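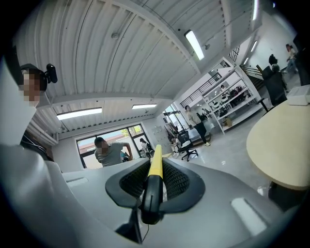

The Office of Weights at Hudov

Notice to all residents of the Lower District, January 22, 2018

The Office of Weights regrets to inform residents that the town bell has been found to be two pounds lighter than the figure entered in the register. The bell was last weighed in May, at which time its weight agreed with the register in every respect. No part of the bell is missing. The clapper, the yoke and the crown bolts have been inspected and are in good order.

Residents are reminded that the weight of the bell is the basis for all other weights in Hudov. Until the matter is settled, flour, nails, wool and lamp oil will be sold at the old measure. Merchants may not adjust their scales on their own authority. Any merchant who has already done so should report to the Office, where the scales will be restored without penalty.

The inquiry has been assigned to Inspector Chiharu Sakai. Her first report is attached.

First report of the Inspector

I arrived at the tower before the morning ringing and was admitted by the bell keeper, Kaede Fujimoto, who has held the post for 14 years. She gave her statement freely. She said that the bell had begun to sound different in the fall, and that she had written to the Office on the subject. The Office has no record of a letter. The keeper showed me her copy. It is dated and stamped, and the stamp is ours.

I asked her to describe the change in the sound. She said that the bell used to finish. I asked her to be more exact. She said that in former years a person on the bridge could hear the note end, and that now it went on past the bridge and over the hill toward Numadov, and that she did not believe it was coming back.

I explained that sound does not return to a bell in the ordinary course of things. The keeper said that she had understood this to be so everywhere else.
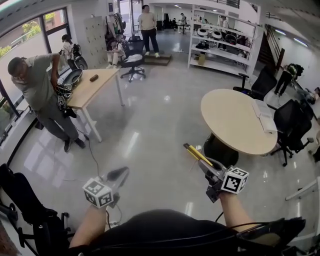
Photo: Flundus Picture Service

I then weighed the bell by the approved method. The result was two pounds under the register, as before. I waited until after the noon ringing and weighed it again. The difference from the first weighing was too small to enter, but the needle did not rest in quite the same place. I have made a mark on the glass of the dial in grease pencil and request that it not be cleaned.

In the afternoon I traveled by mail cart to Numadov to consult the register there. Numadov has had no bell of its own since the old one was sold to pay for the canal. The clerk received me politely. When I asked whether any object in the town had gained weight, he closed the door to the outer room and asked who had told me.

He took me to the empty belfry. There is a beam, and a hook in the beam, and under the hook the floorboards have begun to bow. I placed my hand in the air at the height where a bell would hang. I did not feel anything that I am prepared to describe in an official document. My hand was cold for the rest of the day.

The clerk asked whether Hudov intended to seek the return of its property. I told him that the question was beyond my duties. He said that children in Numadov had lately been coming in to supper on time.

Recommendation

The rules of the Office provide for two cases, theft and error. I am unable to find either. I recommend that the register be left open and that the bell be weighed again in May. I further recommend that the keeper's letter be answered.

Reply of the Office

The Inspector's report has been received and read. The Office does not accept the word "property" as applied to a sound and has struck it from the record. The ringing of the bell will be reduced to once daily, at noon, until further notice. Questions about the price of flour may be brought to the side window on Magaña Street.

A letter has been sent to the keeper thanking her for hers.

Note added by the keeper in the tower book

Letter received. Rang at noon as instructed. Wind from the east, light snow on the sill. I let the rope go a little sooner than usual and stood at the window on the Numadov side until I had to see to the stove.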